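Notebook – Furnholm wind tunnel, July

In by half seven, tea first, then down to the tunnel. Kavanagh had left the fan room unlocked again, so I've put it in the log and I'm writing it here too. Today was meant to be the second day on the blunt cone, the one with the new set of surface pressure taps. We got a morning of it, which is better than I expected after last week.

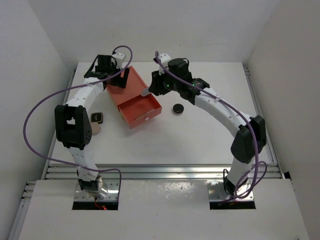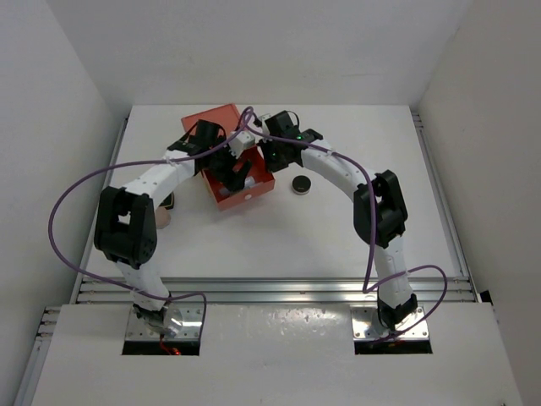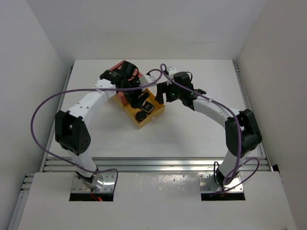

Run 631 was the first one I'd call clean. The flow came up nicely, the pressure in the settling chamber held flat for as long as we needed it, and the schlieren showed a good crisp bow shock standing off the nose just where Bernadette's sums said it should be. I was so pleased I forgot to write down the room temperature and had to go back and get it off the logger. It's in the spreadsheet now.

Then 12 misbehaved. That's tap 12, on the lee side near the shoulder, and it has been slow ever since we fitted the longer tubing. It creeps up to its value like somebody getting into a cold sea, and by the time it gets there the run is over. I swapped the tube for a shorter one out of the Clundham box and it was a good bit quicker on the bench, but I haven't had it in the flow yet. If it's still sluggish I think there's swarf in the hole and the cone will have to come out. Please don't poke it with a wire, whoever reads this first! Last time somebody did that we lost the edge on the hole and spent a fortnight arguing over whether the reading meant anything.

Sinéad Moriarty rang at eleven about the heat flux gauges. She wants to borrow two for the flat plate work and I said yes, provided they come back with their calibration sheets, which the last lot didn't. She also thinks our Flilau amplifier is drifting as it warms up. I'd been blaming the gauges. We left it switched on over lunch with the inputs shorted and she's right, it wanders off quite happily and then settles after some 200 minutes, so from now on it goes on when the first person gets in and stays on until we're finished. I've put a bit of tape over the switch.

Bernadette Geraghty and I had a long natter over sandwiches about angle of attack. She'd like to go straight to the high setting while the optics are lined up. I'd sooner do the small one first and repeat 631 before anything gets moved – we've only the one good run at zero and I don't like hanging a whole plot off it. We agreed on the repeat, then the small angle, then whatever she fancies. She's redoing the shock stand-off estimate with the proper nozzle Mach number too, as the old one used the design figure and we know we're a shade under.

Afternoon was a washout. The vacuum tank wouldn't pull down below its usual sticking point and the leak turned out to be the big flange gasket, which looks chewed along one side. Spare is on order. I've greased the old one and refitted it and the tank is pumping as I write.

To do: repeat at zero, check tap 12, find the torque wrench, send Sinéad the gauge serial numbers. Also ask Kavanagh for the fan room key.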